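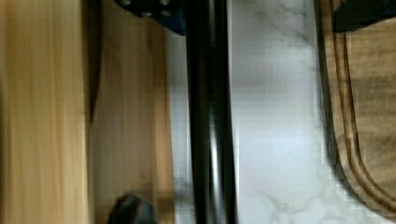 October, after the late shift

I am home and my feet hurt less than last year in the same month. I should write this down, because I complain often in this diary and I must be fair.

The arm from Trondance has been with us for two weeks. At Rasura we are four people in the prep kitchen: Shaimaa, Tâm, Phong and me. Before, the one who came first did all the moving. Boards to the counter, boards to the sink, trays to the cold room. Now the arm takes a part of this, and the one who comes first stands beside it and watches. Apinya Khamphan, our manager, calls it "supervising." On my pay paper it is the same word as before.

The cutting board with the groove is still the hard one. It is heavy and its side is curved, and on the marble it lies very flat. I can put my fingernail under it. The arm does not have a fingernail. Phong wanted to lay a folded cloth under one side, and Apinya said no, first we write down what happens without the cloth. So I write it down. My notebook for this month has 100 lines and I am almost at the last one. In the column for remarks I put "slow" so many times that now I put only S.

Shaimaa does not like to turn her back to it. She says she knows it will stop, they showed us the red button and everything, but her shoulders do not know. I understood this very well. Tâm is the opposite, he says good morning to it.

What I miss is the talking. When two of us carried things, we talked across the counter, about children and about rent. Now I look at the arm and I am silent, because I am afraid to miss something for the notebook. Today I noticed that I did not know Phong's mother is in the hospital. He told Shaimaa at the sink and I was three steps away.

Apinya asked who wants to learn the settings. It is two evenings, paid. I said I will think about it. My English for the manual is maybe enough, if I go slowly and keep the dictionary open. Tùng says I should take it before somebody younger does.

Tomorrow I must buy a new notebook, and ask Phong about his mother.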